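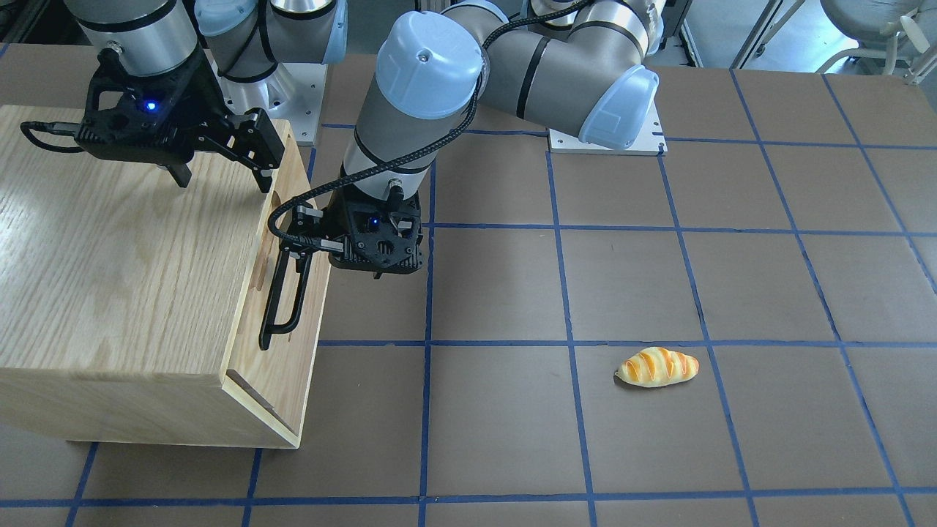
The two-arm cell at Delley's Okisgate shop, with the wooden box and the toy bread roll on the taped grid.

The tape gets replaced first. Strips lift where they cross, and a lifted edge can catch a fingertip on a low approach. Delley's technicians pull the worst ones, wipe the brown top with alcohol, and lay new tape against a steel rule. The grid is for people. It lets an operator put the box back in the same square between runs; the controller never reads it.

Next come the bases. Each arm stands on its own white plate at the back of the table, and every bolt is checked with a torque wrench in February and again in late summer. A plate that has crept 2 mm will still pass the startup test. It shows up later, as a finger that lands beside a handle.

Cables take longer. The braided line on the left arm runs over the wrist cap and down the forearm, with slack left in a loop above the gripper. Too little slack and the wrist pulls on the connector. Too much and the loop snags whatever the arm is reaching for. The shop's rule is to drive the wrist to both limits by hand, at low speed, before closing any clip.

Grippers come off every 400 hours. Fingers are checked for wear as a pair and swapped as a pair. The supplier, Haque, ships them in matched sets from Nakudgate, and the last order held 155.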